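Save the Old Barn, or at Least Stop Lying About Its Replacement

I went to the open house on Saturday, because of course I did. I have been going to games at Sugden Fieldhouse since I was small enough to ride in on somebody's shoulders, and if a bunch of people in nice shoes want to tell me what happens to it next, I will come and eat their cookies and listen. The cookies were fine. The rest of it has been bugging me all week.

If you haven't been following along, the city has two proposals on the table for the fieldhouse. Minetti wants to gut the place and build a new seating bowl inside the old walls. Asum wants to knock the whole thing flat and put up something bigger on the same block, with a hotel on the corner and a plaza where the north lot is now. Both say they can bring us a real minor league hockey team. Both say they'll keep high school basketball happy. Both say, with a totally straight face, that parking won't be a problem.

I've sat through enough of these in my life (the ballpark, the other ballpark, the skating oval that became a mattress warehouse) to have a pretty good feel for when I'm being sold something. And I was being sold something from the minute I got my name tag.

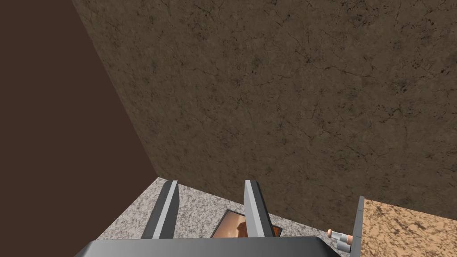
My beef is with the way these buildings get pitched to us, which is almost entirely through computer pictures of places that don't exist. I'm not against a nice rendering. I just think we've gotten so used to them that we vote on the mood. Give me a mottled brown wall with dark pits and thin little cracks running through it, and a strip of gray speckled something that looks like granite along the bottom, and I'll start thinking words like "heritage" and "solid" before I've asked what any of it is made of or who's paying. A computer can do cracks now. A computer can do speckles all day long. What it can't do is tell me whether I'll be able to get to the restroom and back during a timeout, and that's the stuff that decides whether people keep coming in February when the team is nine games under.

So let me tell you what I wanted to hear about and mostly didn't.

First, seats. The old barn holds 4000 if everybody breathes in. Asum's people talked a lot about "flexible capacity" and "premium experiences," and when I asked the nice man by the easel how many plain old seats there would be for a plain old Tuesday night game, he told me they were still refining the mix. Refining the mix! That's a phrase for coffee. I have a bad feeling that the mix, once refined, will have a lot more couches in it and a lot fewer bleachers, and the folks who bring three kids and a bag of sandwiches will be up behind a pillar someplace.

Minetti at least had a number, sort of. They'd lose 300 seats from the lower level to make room for wider aisles and a decent wheelchair section on both sides of the floor. I'm okay with that. I'm more than okay with it, really - my aunt quit going years ago because the only spot she could get to was behind the pep band, and you can only take so much trombone. But the wheelchair section took up one line on one board, and the club lounge got a whole wall. You tell me what they're excited about.

Second, ice. If you want hockey, you need a real ice plant, and you need somewhere for the ice-making stuff to live, and you need a floor that can switch over to basketball between a Friday night and a Saturday noon. Anybody who has watched a crew do a changeover knows it's a big job with a lot of heavy panels. It takes people. It takes storage. I asked both outfits where the basketball floor goes when the ice is in use. One said "below." The other said "that's a great question," and I've been alive long enough to know what that means.

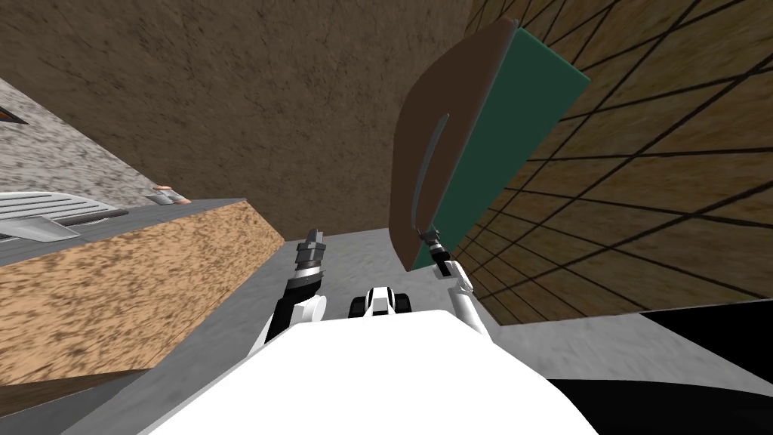 Simulated view: a robot's right gripper holds up a large slab at a steep tilt.

Third, the rent. I know, I know, my eyes glaze over too. But this is where towns like ours get taken to the cleaners. They did it over in Killow, with the soccer stadium. Gorgeous place! I've been twice and had a great time both times. But the team got first pick of the dates, the team got the parking money, and the high schools that used to play their finals there for next to nothing ended up back on a field behind a middle school. The city got the light bill. When I asked about the lease at the open house, I was told the lease would be discussed at a later phase. I would like it discussed at this phase. I would like it discussed before I'm asked whether I prefer the copper roof or the glass one.

Now, I can hear my brother-in-law from here. He thinks I'm a sentimental old crank who would rather sit on a splintery bench under a leaky roof than let this town have anything new. And sure, I'm sentimental. I saw my first buzzer-beater in that building. I can still smell the popcorn and floor wax. But I've also sat there in my winter coat with a bucket in the aisle next to me, catching drips, and I'm not going to pretend that was charming. It needs work. It has needed work for as long as I've been buying tickets. The locker rooms are a disgrace and the sound system makes every announcer sound like he's ordering at a drive-through.

If you made me pick today, I'd lean toward Minetti. Keep the shell, keep the big arched windows on the east side, fix the roof, put in an honest concourse. It's the smaller plan, and I trust smaller plans, mostly from watching what happens to the big ones. Somewhere in the second year the plaza gets "value engineered" and you end up with a strip of gravel and a bike rack. The hotel slides back to another phase. The team, the one we did all this for, starts making noises about a practice facility.

But I could be talked into Asum. I mean that! A bigger house could pull in the state tournament again, and I remember what downtown was like on those weekends, with every diner full and kids in letter jackets all over the sidewalk. If they came back with a seat map and a lease and a ticket price I could read without squinting, I'd give them a fair hearing. Heck, I'd bring the cookies.

What I'd ask the council to do is pretty simple. Before the next meeting in June, make both companies hand over the same short packet. How many regular seats, and where. What it costs a high school to use the place for a night. Who gets the parking money. Where the floor goes. I bet it fits on 12 pages, and I bet more people would read it than you think. Put it at the library, put it at the feed store, tape it up by the ticket window where we all stand around anyway.

And then keep your pictures on the wall, folks, I don't mind. I'll look at them while I'm waiting in line for a hot dog, which, by the way, neither plan says a word about. There are two concession stands in the fieldhouse right now and one of them has had a broken fryer since last season. Somebody please write that down.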